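Gripper swap notebook, bin cell
28 July 2023

Okay, writing this up before the weekend eats it. This was meant to be a quick go at comparing the two grippers on the bin cell and it swallowed the whole day, plus a fair bit of yesterday arvo.

Where we'd got to: the Mokine suction tool has been on the arm since the last round and everyone's happy with it on boxes and flat stuff. The Westbridge people want mixed household bits, though, and suction on mixed household bits has been a mess. So the Mushi finger gripper came out of its case, finally, and I spent the morning making brackets fit that were supposed to fit already. The bolt pattern on the adapter is right. The counterbores are not deep enough for the bolts they shipped! I took the plate down to the mill and gave them another bit of depth. If anyone orders a second plate, please check the drawing first, I've put a sticky note on it.

Air side: used the existing supply and the existing hose, because I wasn't going to re-route the lot for a trial. It's stiff stuff and it really does have opinions about where it wants to sit. With the wrist near neutral it loops out nicely and stays clear. Past a certain amount of wrist roll it starts pulling, and you can see the fingers get nudged sideways just before they touch down. I lost a good hour blaming the hand-eye calibration for that. Re-ran the calibration, got basically the same answer, re-ran it again (why), then went and stood next to the arm and watched the hose tug. Lesson for me: go and look at the thing first.

So for now I've put a roll limit in the planner, and anything that wants a bigger twist gets flipped to the equivalent grasp on the other side. Works a treat for the symmetrical fingers. It'll be a pain if we ever go back to the offset ones.

Runs. I did 127 attempts with the finger gripper, same pick list and same bin as the suction set so we can compare. Of those, 16 were failed picks where the fingers closed on nothing or the item slid out on the lift, and 13 were planner refusals, no attempt made (mostly stuff hard up against a wall). I've logged the refusals separately and I reckon we should keep doing that, since lumping them in with drops makes the gripper look worse than it is. The rest went up and over and got let go where they were supposed to.

Some impressions while they're fresh:

Bowls are the big win. Suction could never make up its mind about a curved inside surface, it'd get a seal, lift a bit, then sigh and let go. The fingers just straddle the rim and off it goes. The catch is the approach, because one finger has to go down the outside of the bowl and if there's another item leaning on it there's no room. I want to score grasps around the whole rim and take the one with the most clearance, where at the moment it takes the first one it likes.

Scrapers and other flat handled things are so-so. By the handle, lovely. By the blade, forget it, the blade lies too flat and the fingertips skate along the bin floor. I've seen what that does to the coating, so I've lifted the minimum height a touch and will live with a few more misses.

Anything with a funny outline (lobes, ridges, points) is fine mechanically but the segmentation chops it into pieces. I had one item come back as three. That's a vision problem and it's going on the vision list.

Depth camera still hates the shiny blue bowl. The bright spot on the inside turns into a hole in the depth map and the planner thinks there's a tunnel to the centre of the earth. Tried dropping exposure, got a bit better. Tried turning off the overhead light nearest the cell, got a lot better, but then I couldn't see what I was doing. Might try a diffuser. 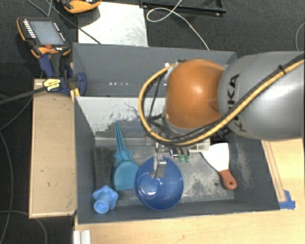
Finger gripper over the front bin, blue bowl underneath, scraper to the right.

Controller stuff, quickly. Changing tools means changing the payload data too, and I forgot, and the arm got grumpy about it on the first fast move. Fixed on the pendant and saved under its own tool name. Please don't overwrite the suction one! I've also turned the transfer speed back down until the hose gets sorted. Log for the whole day is saved as run 819, with my scribbled comments in the notes column. Some of the early ones are from before the roll limit went in, so go by the comments and not just the outcome flag.

To do:
Swivel fitting at the wrist, or a softer hose, or both
Rim scoring for bowls
Diffuser on the light
Try the rubber fingertips from the Venusside kit
Longer counterbores on the next adapter plate
Add the payload step to the tool change checklist

My feeling is we keep the fingers on for the Westbridge work and leave suction for boxes. I'd love an automatic tool changer but I've seen the quote, so that's a September conversation. Fingers are staying on the arm over the weekend, air's off at the wall, and the spare bolts are in the gripper case with the old bracket.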